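Reading time: 6 min

4. Setting Up the Wrist View Workspace

This section covers loading the practice workspace in the simulator, checking the wrist camera, and running a first pick. It assumes the software in Section 2 is installed and that your team has a login on the Hultero server. If your team has no login, stop and see the club leads before going further. The steps are the same for the Plolten arm and the Himeleck arm except where marked.

4.1 Before you start

1. Close any other simulator window. Two copies running on one machine will both try to use port 2000, and the second will hang on a gray screen.

2. Open the team folder and check that it contains the file workspace.cfg. If it does not, copy it from the shared folder. Do not use a copy from last season. The table layout changed in September and the old file loads the objects in the wrong places.

3. In workspace.cfg, find the line that begins with arm and set it to plolten or himeleck, in lower case. Save and close the file.

4. Plug in the game controller before starting the simulator. A controller plugged in later is not picked up until restart.

NOTE: Laptops with less memory will load the workspace slowly. Wait for the status bar to read READY. Pressing keys during loading queues the commands, and the arm will carry them all out at once when loading ends.

4.2 Loading the workspace

5. Start the simulator and select File, then Open Workspace. Choose workspace.cfg from your team folder.

6. When the status bar reads READY, press H to send the arm to its home pose.

7. Press V until the view label in the corner reads WRIST. The other views are OVERHEAD and SIDE. Competition runs are driven in WRIST only, so practice in it from the first day.

8. Open the gripper fully with the right trigger. Leave the arm where it is.

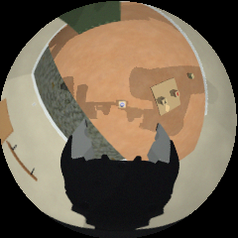

The wrist view is wide and bends straight edges toward the rim, so distances cannot be judged by eye near the border. Drivers should learn to work from the middle of the view outward. With the gripper open, the two gray fingers point up toward the work surface and the gap between them gives the approach line. The small token with the white-and-blue center is nearly in line with that gap and farther out than the fingertips, and it is the target for the first pick. The tilted beige card up and to the right of the right finger is not used until Section 5. Leave the card and the two small objects on it alone for now.

NOTE: The darker brown patches on the surface are flat. They have no height in the simulator and the fingers will not catch on them. New drivers often steer around them and lose time.

4.3 Checking the controls

9. Push the left stick forward a short way and let go. The arm should move away from its base and stop when the stick is released. If it keeps moving, press the red stop key on the screen and recalibrate the controller as in Section 3.

10. Push the left stick to each side. Left on the stick must be left in the wrist view. If the directions are swapped, open Settings, select Controller, and check the box marked Mirror X. Himeleck teams will usually need this box checked. Plolten teams will not.

11. Close the gripper on nothing and open it again. Both fingers should move together. If one lags, the grip file is out of date. Copy the new one from the shared folder and reload.

CAUTION: Do not change the speed limit in the settings window. The same settings are read by the real arm in the Grīnberga lab. A limit raised in practice will be carried over when your team's folder is loaded there.

4.4 First pick

12. Start a log by pressing L. The label LOG appears beside the view name. Runs without a log do not count toward the practice hours on your sheet.

13. Move the arm forward until the target sits between the fingertips. Use short pushes on the stick. Correct the side-to-side position first and the forward position second.

14. Lower the arm with the left trigger. Stop when the height readout shows 11 mm. Below this height the fingertips touch the surface and the run is marked as a contact fault.

15. Close the gripper slowly. The grip readout turns from white to green when both fingers are in contact.

16. Raise the arm until the height readout stops changing, hold for 2 seconds, then lower it and open the gripper.

17. Press L again to end the log. Give the log your team name and the run number. Do not put spaces in the name, as the scoring script will skip the file.

If the target slips out during the lift, do not chase it. Press R to reset the objects and begin again at step 12. A reset during a log ends that log and keeps it, marked INCOMPLETE. Keep these files. They are used in the review session.

4.5 Common faults

Arm does not move, status reads READY: The controller was plugged in after startup. Restart the simulator.

View is black: The arm file was not found. Check the spelling on the arm line in workspace.cfg.

Grip readout stays white with the fingers closed: The fingers have met above or beside the target. Open, lower a little, and close again.

Contact fault before reaching the target: The arm was lowered too early. Line up at full height, then lower.

Objects missing after reset: Known problem on the Hultero server when two drivers on the same team are logged in. One driver should log out. Reload the workspace from the File menu.

4.6 Ending the session

18. Press H and wait for the arm to stop at home.

19. Close the simulator from the File menu. Closing it with the window button leaves the log open, and the last run may be lost.

20. Copy the logs to your team folder on the server and fill in the practice sheet. Each driver signs for his or her own runs.

Section revised Wednesday, March 20, 2019. Steps 10 and 14 changed.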